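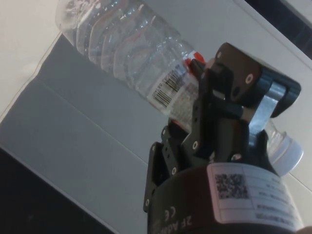
Sorting arm at the bottle depot, six weeks in
Forum: Waste and Recycling Work > Depots and Sorting Lines

galura_line2
Posted March 3, 2023

We have had one arm on the container line at the Holham depot for six weeks and I get asked about it a lot, so I'm putting it all in one place.

It has a two-finger gripper and does clear plastic drink bottles only. Cans, glass, cartons and coloured plastic are still done by hand. It sits at the second station, where we used to have two people. One of those two moved to the receiving counter and the other is now on the baler with me.

On a good shift it does 470 bottles an hour. On a bad one, 300. The difference is mostly how flat the bottles are when they come down. It does fine with one that still has its shape and the cap on. If somebody has stomped it, the fingers close and it slides out, and it goes past to whoever is at station three.

Nobody was laid off. Hours did change. The early start is gone and I lost the shift premium that came with it.

Ask what you like.

capsoff
We were told 470 too, by the people selling it. Is that your count or theirs?

galura_line2
Ours, off the counter on the bin chute. The sales figure was higher.

skelthorpe_sorter
Skelthorpe depot here. We've had two of them since last March and I don't agree that it's a small change. It looks small on the roster. What it did to us was leave people with all the bad stuff. The arm takes the easy bottles, and what gets to your hands is the crushed ones, the ones with cigarette butts in them, the ones full of who knows what. Before, you'd get a run of clean ones and your hands had a rest. My wrists are worse than they were.

galura_line2
Fair point. Station three has said the same thing to me. We swap every 20 minutes now instead of every hour and that has helped a bit.

skelthorpe_sorter
We asked for that and got told it would slow the line down.

mrs_baler
I'll put in a word for the arm. I did clear plastic for years and I would not go back. Same reach, same twist, all day long, and the smell in summer. I'm on the counter now and I talk to people. If a machine wants to pick up empty water bottles it can have them.

capsoff
Good for you, but how many counter jobs are there? We have one, and she's not going anywhere.

ryu
I do maintenance at a depot that put one in around the same time. A few things for anyone about to get one.

Wipe the finger pads at every break. Syrup builds up and then the bottle sticks when it should drop. We lost half a shift to that before we worked it out.

Keep a spare set of pads on site. We waited nine days for ours.

Get at least two people on every shift trained to clear a jam and restart. If only the lead hand can do it, everybody stands there when the lead hand is at lunch.

Ours also had trouble with glare off the clear plastic. We moved one light and it got better.

galura_line2
Second the two people thing. We started with one trained person and it was me. I got called in on my day off.

capsoff
Did they pay you any more for it?

galura_line2
No. I got a half-day course and a certificate. I've asked for a step up in grade and they're "looking at it".

skelthorpe_sorter
That's what I mean. You're now an operator on a sorter's rate. Get it in writing before they put in the second one. We didn't, and a year on it's just part of the job.

ryu
Agree with that. Our operators got a grade bump but only because it was in the agreement before the thing was bolted down.

bluebin334
Question from someone who only brings bottles in. Do you want caps on or off? Our depot has a sign that says on and the staff say off.

mrs_baler
Depends on the depot. On, at ours. Please don't crush them either.

galura_line2
On for us as well. Labels don't matter, leave them. Empty them out though. A bottle with liquid left in it is heavier and it can swing when it gets lifted, then the cap end hits the side of the chute.

capsoff
We still say off. No arm here yet. They're coming to measure the floor later this month, so I'll be taking the grade question to our rep before that. Thanks for the numbers.

galura_line2
Send me a message after they've been. I can tell you how much room we ended up needing around the cage, because it was more than the drawing showed.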